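2023年9月4日

三号台的换班时间又往后推了。系统日志显示夜里停过两次,第一次是夹爪力矩超限,第二次没有报错代码,只写了“等待人工确认”。从Kirach的排程表上看,这类停顿归到“其他”,不计入设备故障,也不计入人的工时。我在本子上另记一栏。

清台这道工序从上个月起交给机械臂做。流程单共四步:定位碎屑,夹取或擦拭,复检,放行。以前我们一个人拿块毛巾,从后沿往前擦,擦完签字。现在签字栏还在,签的内容改成了“已复核”。Declercq方面的说明书要求复核人站在黄线外目视,不得伸手。台面是白的,纸屑和胶带屑也是白的,站在黄线外看,只能靠影子分辨。有人为此把手电筒带进来,被写进了当日的违规记录。后来改为允许使用,但须登记。
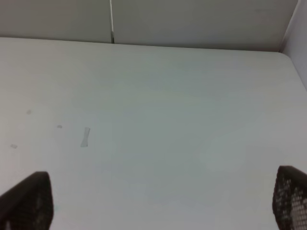
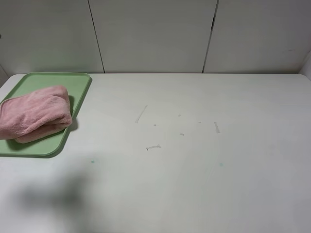 胶带屑比纸屑麻烦。纸屑夹得起来,胶带屑有粘性,贴在台面上时指尖下不去,夹起来以后又可能粘在指垫上,松爪不掉。Rulum的控制软件把“已松爪”等同于“已放下”,所以计数会多一。今天我核对了上一批的记录:软件报清除465件,收集盒里倒出来的对不上,差额没有人能解释。我的意见是在收集盒下加一个称重传感器,上次已经书面提过,答复是十月评估。

岗位的事也在变。清台组原来按台数算绩效,一个班定额70台,做完可以提前收拾工具。现在定额升到82台,由机器完成,人按“干预次数”考核,干预越少分越高。这个指标有问题。看到台面上还有碎屑时,按下暂停算一次干预;不按,后道工序会退回来,退回算在全组头上。于是各人的阈值不一样:有人见到一点就停,有人等复检结果。我自己的做法是,长条的一律停,点状的看位置,靠中间就停,靠边就放过。这个标准没有写进任何文件,是我个人的。

下午培训,内容是新版示教界面。讲师用的是Disteck的教材,翻译得生硬,“wipe”有时译作“擦拭”,有时译作“清扫”,而在我们车间这是两个工位。我做了对照表,交给班组,页末留了空行,供别的工位补充。示教本身不难,拖动末端走一遍,系统自动平滑轨迹。难的是毛巾。毛巾每次叠出来的厚度不同,下压量按固定值给,厚的时候压得过重,薄的时候擦不到。人用手擦的时候不需要想这件事。现在必须规定叠几折、哪一面朝下、放在托盘的什么位置,写成作业指导书。我负责起草,第一稿写了三页,单是“折叠”一节就占去一页半。

写的过程中发现,组里做得最久的几个人叠法都不同。有的先对折再卷,有的折四层。问为什么,都说习惯。指导书只能留一种。我选了对折两次,理由是厚度较容易复现,实测偏差也最小。习惯卷着叠的同事看了没有反对,只问以后是不是连叠毛巾也要交给机器。我说目前没有这个计划。目前确实没有。

体力上轻了,这要记下来。以前一个班下来右肩发紧,现在没有。换来的是眼睛累,后半班盯着白台面,看久了会把划痕看成碎屑。申请调低照度,照明归另一个部门管,表已经填了。

备件:夹爪指垫库存偏低,按每副200小时更换计算,撑不到下次到货。明早先去仓库核对实数,再决定要不要从五号台调一副。指导书第二稿把三页压到两页,托盘朝向那一段需要重画示意图。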